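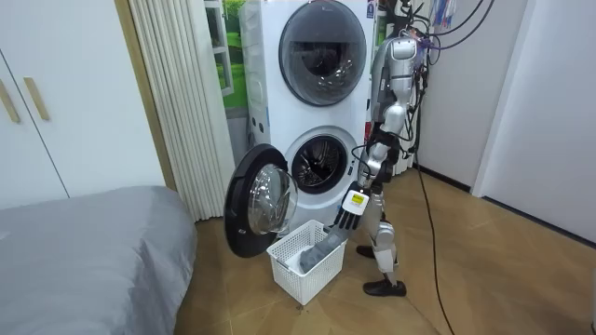
# Lendetti brings its children's clothes swap to Temard this January

Parents in Temard who have been staring at a drawer full of pants that stop well above the ankle will be glad to hear that Lendetti, the children's clothing label known for its soft cotton basics and its very cheerful stripes, is opening a swap room above its shop on Kirui Street. The doors open at 9:30 in the morning, and the room will stay open through the end of January, with a longer run promised for the spring if enough families come along.

The idea is a simple one and we think it's rather lovely. You bring in clothes your child has outgrown, clean and with their buttons still on, and you get a token for each piece. Tokens can be traded for anything on the rails in any size, from newborn up to age ten, and they don't run out, so if your little one is between sizes (aren't they always?) you can tuck them in a purse and come back later. It doesn't have to be Lendetti clothing either. Any label is welcome, and so are hand-knits, which the shop says it would be especially pleased to see.

The rails are starting out nicely full, too. Lendetti held a trial in its smaller shop in Gernico last fall, and 119 families took part over four weekends, handing in 3,905 pieces between them. Most of those found a new home on the spot, but 780 were left over and have been washed, mended where they needed it, and sent over to Temard so that the first visitors have something to choose from. We hear there is a great deal of denim in there, along with plenty of winter coats in the toddler sizes and a whole rail of party dresses that look as if they went to one party each.

Valter Paiva, who runs the Temard shop and has three boys of his own, told us he had wanted to do this for years. "My oldest goes through the knees, my middle one goes through the elbows, and by the time anything reaches the youngest it's mostly patches," he said. "But then there's always that one good sweater nobody wore because it was a present and we were saving it. I'd love to see those sweaters get out and have a life." He added that children are very welcome to come and choose for themselves, and that there will be a low mirror and a box of hats to keep the smaller ones busy while the grown-ups look through the rails.

There are a few things the shop can't take, and it's worth checking your bag before you set off: underwear, swimwear, school uniforms with a crest, and shoes that have already been walked in. Rain boots are fine. Small stains are fine as well, as long as you point them out at the desk, where they will be marked with a bit of ribbon so the next family knows. Mending is part of the plan – there will be a sewing table by the window with thread, patches and iron-on stars, and anyone who turns up with a holey pair of leggings can sit down and fix them for free.

If you have nothing to bring, do go anyway. Every family gets 4 tokens on their first visit, no questions asked, and after that pieces can be bought for a small price, with the money going toward patches and thread for the sewing table. Strollers can be left at the foot of the stairs, and there is an elevator at the back of the shop if you ask at the counter.

Lendetti's spring collection will be on the shop floor downstairs at the same time, and we had a little peek – lots of butter yellow, roomy overalls with deep pockets, and a quilted jacket we'd happily wear ourselves if it came any bigger. The swap room closes at 4:00 each afternoon, and bags can be dropped off at the counter until the shop shuts at 6:00.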